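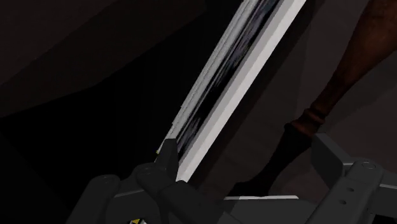

Notes by A. Costache
Handout 6, Home and Shared Workshop Robotics
Read before the March bench session

Simulating the gripper before you build it

By this point your group should have a two-sided gripper drawn up, with its linkages and pivots in place. This handout covers the simulated stage, which comes before any cutting or printing. Bring a copy of your model on a stick, as the workshop connection is slow in the evening.

1. The view from the wrist

Put the virtual camera where the real one will go, looking out past the fingertips. In the render at the top the gripper is wide open, with one fingertip in front of the lower end of a long panel and the other next to a carved furniture leg. The panel is seen at such a steep angle that nothing on its dark centre can be read. Expect this often. A flat object seen nearly edge-on gives very little to work with, and a recognition routine trained on front views will probably miss it.

Dark fingers against a dark floor are a second difficulty. If your outline detector loses the fingertips, raise the room light in the simulator first and leave the threshold alone until you have tried that.

2. Settings for the Besow arm

Use the Besow model file from the course folder. Set the lower joint limit to 2 degrees and the upper one to 60. The Zestov servo will go further than this, but the outer link on our printed version fouls the base plate. Run the physics and the camera at the same rate to begin with - you can separate them later.

Collision shapes should be simple blocks, one for each fingertip and one for each link. Do not use the full mesh. It slows everything down and the small holes in the arms catch on thin edges.

3. Exercise

Load the furnished room and drive the arm to a point between two objects with the gripper fully open. Save the view. Close it in small steps and note the joint angle at first contact, for each side separately. If the two sides differ by more than 2 degrees, check that the mirror joint has its sign reversed.

Repeat with the room seed set to 996 so that all groups can compare results.

4. Before the bench session

Export the joint angles as a plain text file. The Visico controller reads one line at a time and stops at a blank line, so remove any at the top. Printed parts need their pivot holes cleaned out with a hand drill before assembly - the pins are a tight fit.

Groups still waiting for servos can carry on with section 3 and join the wiring work the following month.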